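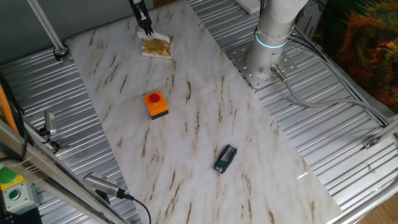

Vikex publishes bench practice guide for collaborative arm cells

Published 2020-04-08

Vikex has released the first full edition of its practice guide for small collaborative robot cells, setting out how benches that carry one or two arms should be laid out, guarded, labelled and recorded. The guide runs to 44 pages and replaces the draft that was circulated to member workshops in January.

The document covers fixed-base arms used for handling light objects on a table: picking, placing, folding, unwrapping and similar work. It doesn't cover mobile platforms, welding or any cell where the workpiece itself is a hazard. Vikex says those will stay under its existing machinery notes until separate text is written.

Membership in the scheme is voluntary. Workshops that sign up agree to an initial inspection and to a repeat inspection whenever an arm is moved, replaced or fitted with a different gripper.

Stop controls

The longest section deals with stop controls. Each operator position must have a stop device within arm's reach, and the device must be visible from a normal standing position with nothing stacked on or in front of it. Where a stop box is free-standing, the guide asks for its normal position to be marked and written into the cell record. A box that has been moved has to be returned to its mark before the next run begins.

Colour is treated strictly. Red is reserved for stop actuators. Start, enable and reset controls may be green, white or black but may not share a housing colour with the stop device at the same bench. Existing equipment that doesn't meet the colour rule can stay in service until it is next rewired, provided it carries a label naming its function.

The stop circuit must act on every arm at the bench. The draft had allowed separate circuits where the arms did not share a working area. Joden, which builds fixtures for several of the member workshops, argued in its comments that shared areas change too often for that exception to be workable, and the exception has been removed.

Two arms on one bench

Cells with two arms get their own section, which is new in this edition. The area that both arms can reach has to be drawn on the cell plan, and only one arm may be given an automatic motion inside it at a time unless the motions have been planned together. Speed inside the shared area is limited to the lower of the two arms' approved handling speeds.

Status lights on the arms may be used as a secondary indication only. The guide notes that light rings differ between makers and that a colour meaning "ready" on one arm can mean something else on another. A printed key to the colours must be kept at the operator position. 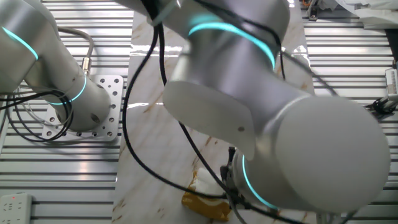

Cables are the other main subject of the two-arm section. Cables that travel with an arm must be long enough for the full range of the joint they cross, with no loop that can catch a gripper or another cable at any point in the planned motion. Loops resting on the bench are permitted outside the shared area. Inside it, cables must be clipped or sleeved before automatic running. Connectors at the arm base should be checked for seating at the start of each shift, and the check is to be done by hand and not by eye.

Power strips may sit on the bench surface only if they are outside the reach of every gripper.

Work surfaces and loose items

The guide asks for a defined work surface, which can be a board, mat or plate laid over the bench. It may be patterned or plain. Glossy surfaces are allowed, but where cameras are used to guide the arm, the workshop must confirm that reflections from overhead lighting do not affect detection in the positions being used.

Hand tools are the item most often raised in the comments, according to the summary Vikex published alongside the guide. Of the 148 comments received on the draft, 10 asked for a complete ban on tools on the work surface during automatic running. Vikex did not accept the ban. The final text says a tool may be on the surface only when it is part of the task or is listed in the layout sheet for that run – otherwise it goes back to storage before the arm is enabled.

Foil, film and soft packaging are mentioned briefly. Test items made of these materials should be replaced when creasing changes how they are gripped, and the replacement noted in the cell record.

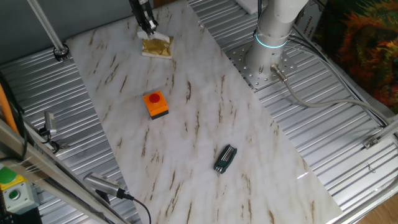 Records and cameras

Each cell must keep a layout sheet, a stop test log and a change log. The layout sheet gives the position of the arm base, the stop device, the work surface and any camera. Base plates are to be identified by the hole pattern used, so that an arm taken off for service can be put back in the same place.

Fixed cameras count as part of the cell. Their mounts must be outside the path of the arm and its cables, and a camera that is knocked or re-aimed is recorded as a change. Dondia, which runs a training workshop under the scheme, had asked for a lighter rule for cameras used only for recording. The final text keeps one rule for all cameras but lets recording cameras be re-aimed without a repeat inspection.

Stop tests are to be logged at the start of each shift. Vikex based the interval on 1467 log entries supplied by member workshops during the draft period.

Joshi will carry out the inspections for workshops that have no inspector of their own. Bookings are open, and members already holding a certificate under the draft keep it until their next layout change.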